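Zwischenbericht an die Projektförderung
Vorhaben: Greifervergleich für leichte, nachgiebige Alltagsgegenstände
Berichtsteil 2, Versuchsbetrieb
Verantwortlich: Hildegard Kröger (Leitung), Mahtab Akbari (Versuche), Piret Rätsep (Auswertung)

Stand gegenüber dem Arbeitsplan

Arbeitspaket 2 ist abgeschlossen, Arbeitspaket 3 läuft. Verglichen werden zwei Greifer am selben Arm: der Parallelgreifer Sindier und der Greifer Orov mit nachgiebigen Fingern. Die Steuerung Azimi ist in beiden Aufbauten gleich eingestellt. Geplant sind je Greifer 3.000 Griffe. Mit Sindier ist die Reihe vollständig, mit Orov liegen bisher 1.210 auswertbare Griffe vor.

Der Rückstand bei Orov hat zwei Ursachen. Die Ersatzfinger kamen vier Wochen später als zugesagt, und nach dem Umbau musste die Kraftmessung neu abgeglichen werden. Eine erste Teilreihe vor dem Abgleich haben wir verworfen. Sie ist in der genannten Zahl nicht enthalten.

Gegriffen werden Schachteln, Brillen, Stifte, Beutel und kleine Flaschen. Brillen sind in beiden Reihen die schwierigste Gruppe. Die Bügel verschieben den Schwerpunkt, und am Steg bleibt den Fingern wenig Auflage.

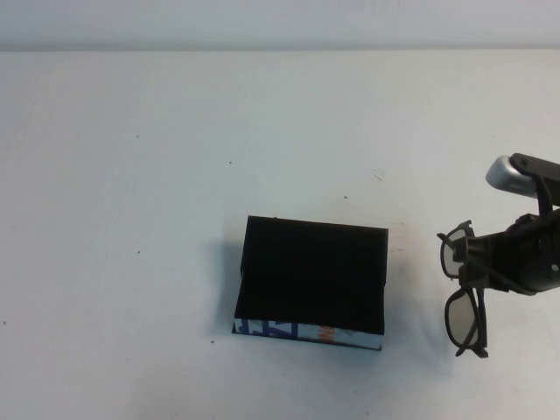 Rekitz, im Februar

Zum Griff am Steg: Die Brille hängt dabei seitlich, ein Glas über dem anderen. Für die Ablage ist diese Lage ungünstig, weil der Arm vor dem Absetzen weit drehen muss. Frau Akbari hat deshalb eine zweite Griffposition am oberen Rahmenrand eingeführt. Sie wird seit Monatsbeginn im Wechsel mit der ersten gefahren und getrennt ausgewertet.

Getönte Gläser bereiten der Kamera Mühe. Auf der weißen Tischplatte wird der schwarze Rahmen sicher erkannt, die hellgraue Glasfläche dagegen häufig dem Untergrund zugeschlagen. Die Griffplanung stützt sich jetzt nur noch auf den Rahmen. Bei schwarzen Schachteloberseiten fehlen teilweise die Tiefenwerte, hier wird die Höhe aus den Seitenkanten geschätzt. Beides gilt für Sindier und Orov gleichermaßen und verzerrt den Vergleich nach unserer Einschätzung nicht.

Vorläufige Ergebnisse

Sindier hält starre Gegenstände sicherer und ist beim Schließen schneller. Orov hinterlässt an dünnen Kunststoffteilen weniger Druckspuren, verliert aber Stifte häufiger beim Anheben. Für Brillen ist noch keine Aussage möglich. Frau Rätsep legt belastbare Werte vor, sobald aus beiden Griffpositionen genügend Durchläufe vorhanden sind.

Mittel

Für Ersatzfinger und Befestigungsteile wurden über 700 Euro ausgegeben. Der Betrag liegt im Rahmen des Ansatzes für Verbrauchsmaterial. Eine Umwidmung wird nicht beantragt.

Nächste Schritte

Die Reihe mit Orov wird bis zur vollen Zahl fortgeführt. Mayu Amano übernimmt ab dem kommenden Monat die Spätschicht am Versuchsstand, damit der Rückstand aufgeholt werden kann. Parvaneh Naseri prüft parallel, ob eine zweite, seitliche Tiefenkamera die Lücken bei dunklen Oberflächen schließt. Ein Leihgerät ist angefragt, die Zusage steht aus.

Der Abschluss von Arbeitspaket 3 verschiebt sich nach jetzigem Stand um drei Wochen. Das Projektende bleibt unverändert.

H. Kröger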